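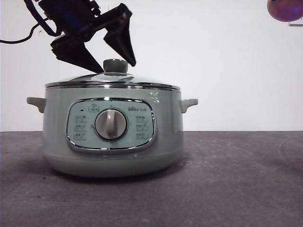

Friday, May 23, 2025

The Drestden Tavern, or what is left of it

My mother's people came from a crossroads that used to be called Drestden, spelled that way on purpose or by a sign painter with strong opinions. Three families have claimed the second D, and none of them can produce a deed earlier than the one where it already appears. I have been promising for years to write up what I know about the tavern there, and my cousin Clodagh Hanrahan has stopped asking politely, so I am writing it up.

The county marker says the tavern was built in the time of the early settlers, a phrase that covers about as much ground as the settlers did. What can be shown on paper is less grand. There is a license petition in which a man named Mamani asks the court for leave to keep "a house of entertainment" on the mill road, stating that travelers were already stopping at his door and he was tired of feeding them for nothing. The court told him to come back when he had a stable. He came back with a stable. He also came back with a grievance against the neighbor who had sold him the lumber for it, and that case runs a good deal longer than the petition.

The Mamani tract was 544 acres by the survey and something less by the creek, which moved. Every owner afterward sold the 544 acres anyway. I have followed the figure through deed after deed, long after whole corners had been carved off for sons-in-law, and the clerks went on copying it out in a fair hand as if land could not shrink. When part of the farm finally went to auction the surveyor wrote "more or less" beside the number and underlined the second half.

After Mamani the house went to his daughter, who leased it for 20 years to a tenant named Clollirier. You will see him in the older histories as "a Frenchman." I can find no evidence for this except the name, and the name is spelled five ways in his own papers. He may have been a Frenchman. He may have been a man with bad handwriting. He ran the place well enough that the road supervisors held their meetings there, and the road supervisors ran up a bill, and the bill is the best document we have on the tavern because he itemized it in a fury. Cider, cider, oats, a broken chair, cider, "one window, by Argument."

I love "by Argument." I have used it on an insurance form.

The lease had a clause requiring him to plant 50 apple trees and keep them fenced. Readers of this blog who know their leases will recognize it, since landlords all over the region wanted orchards out of their tenants. Whether he planted all of them is another matter. At the end of the term the owner's agent walked the orchard and reported that the trees were "present in the main," and if anybody has a better phrase for my own record with yard work I would like to hear it.

Then comes the sheriff. There is always a sheriff. The next owner had signed notes for his brother, the brother went west, and the notes stayed put. The sale notice lists two rooms down and four up, a bar with a lattice, a kitchen "adjoining but not attached," a barn, a shed, and the sign. It does not say what was on the sign. This has not stopped people. The centennial booklet says it was a black horse. My grandmother said it was a bell. Floarea Pană, who knows more about the mill road than I ever will and has been kind enough to send me copies of her notes, thinks it was repainted so often that everybody is right, and she has a letter mentioning "the Horse, lately the Bell." It does not settle what came after, and there are letters from later that just say "the old sign."

The kitchen is the part that bothers me. If it adjoined the house but was not attached, there was a gap, and somebody was carrying supper across that gap in January. The stone footing you can still see behind the present building has always been shown to visitors as the kitchen. I went out last August with a tape measure and a copy of the sale notice, and I don't believe it. It is too far from the back door, and on the uphill side. I think it is the shed. I said this to the man who mows there and he told me it had been the kitchen when his father mowed it.

The building itself burned once, maybe twice. The fire everybody knows about took the upper floor and the bar. The other fire rests on a single line in a diary: "Smoke at the tavern all day," which could be a fire, or a ham. The west wall has two kinds of mortar in it and I have heard two confident explanations for that, both from Teófilo Paucar, who lays stone for a living and changed his mind over lunch.

What stands there now is the rebuilt house with a porch that does not belong to it, and a bronze plate on the porch with a date that does not belong to it either. The license petition is later than the plate by a generation. I wrote to the county about the plate. They wrote back to say that it had been donated.

Some corrections to my last post on the mill road. The toll house was on the north side. The miller had two wives, one after the other, and I had credited the children to the wrong one, for which Consuelo Chávez has scolded me on behalf of her ancestors. The covered bridge was never covered. I do not know how I managed that one.

I am still looking for the Clollirier account book itself. The bill to the supervisors survives only because a copy was filed with the court, but it refers to "my book, page 2," so there was a book. If your family came off the mill road and there is a trunk nobody has gone through, please go through it. I will drive out and look at anything except another bell.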